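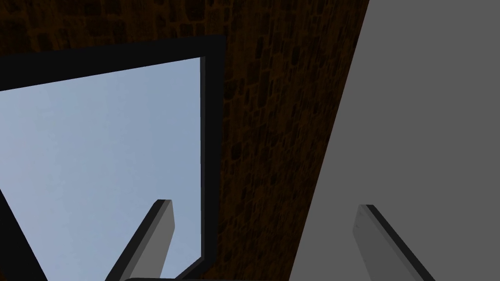 4. Hanging the wall rails

Okay, you've unpacked the boxes, checked the parts against the sheet in section 3 and found your studs. Now we get to put something on the wall! I've hung more of these Zulport rails than I care to admit, and this is the part of the job where taking your time pays off, so make yourself a coffee first.

You'll need the long rail, the two short rails, the bag of lag screws marked B, a drill with the small bit from the kit, a socket wrench, a level and a pencil. A helper is great for step 3 if you can talk someone into it.

1. Clear the wall. Everything off, including that old pegboard you keep saying you'll use. Sweep along the bottom too, or you'll be kneeling on grit for an hour.

2. Mark your height. Measure up from the floor at the back corner, where most garage floors are highest, and make a light pencil mark. Garage floors slope toward the door so the water runs out, and if you measure up from the floor at both ends your rail is going to slope right along with it. Measure once, then carry that line across with the level.

3. Hold the long rail up to the line with the keyhole slots facing down. Get your helper on the far end. Check the level again (yes, again) and mark through the holes wherever they land on a stud.

Note: The holes are spaced for studs 16 inches apart. If yours are set wider, don't force it – use the backer board described in section 7 and screw the rail to that.

4. Drill your pilot holes. Keep the drill straight and stop when the tape on the bit touches the wall.

5. Start every B screw by hand, a couple of turns each, then go back and snug them up with the wrench, working from the middle out to the ends. I used to do one end all the way first and I always ended up with a bow in the rail.

Caution: Never hang the long rail on drywall anchors alone. I don't care what the package says they'll hold. Shelves full of paint cans come down all at once.

6. Fit the short rails under the long one, 31 inches down, using the same method. The slots have to line up top to bottom, so hang a bracket loosely at each end as a check before you tighten anything.

7. Snap on the end caps. They're stiff when they're new, and even more so in a cold garage. I leave mine in the house overnight in February and they go on much easier.

5. Brackets and shelves

There are 13 brackets in the standard Skimton kit, and they're all the same, so you can't mix up left and right. The older kit had handed brackets and I got letters about it.

1. Hook the top tab of the bracket into its slot, tilt it down, and push until you hear the click. If there's no click, it isn't in. Take it out and try again.

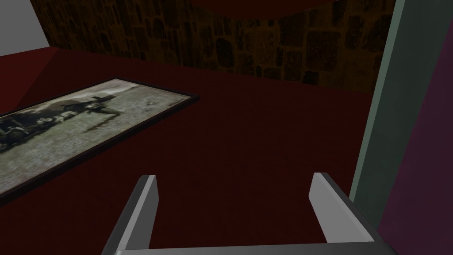 2. Give each bracket a good tug downward and then a wiggle from side to side. A little side play is normal until the shelf is on.

3. Lay the shelf across with the lip toward the wall. That trips everybody up the first time, me included, because the lip looks like it ought to be at the front.

4. Push the locking pins up from underneath, 2 per bracket. Finger tight is plenty.

Note: If you bought the Schwaiger deep shelves, you need a bracket on every stud, with no skipping. The regular shelves are fine on every other one as long as you're only storing light things like sleeping bags and holiday boxes.

5. Load from the bottom up. Heavy stuff goes on the lowest shelf, and anything you'd hate to drop on your head does not go on the top one.

Caution: Keep shelves and whatever's on them well clear of the garage door track. Run the door all the way up and down once by hand before you use the opener, and watch the corners as it passes.

6. Come back in a week and check the B screws with the wrench. Wood gives a bit under a load, and you'll usually get a quarter turn out of one or two of them.

If you're adding the Plultley bike hooks, stop before you load the top shelf and skip ahead to section 6 – the hooks share the upper slots, and it's a pain to fit them with everything in the way.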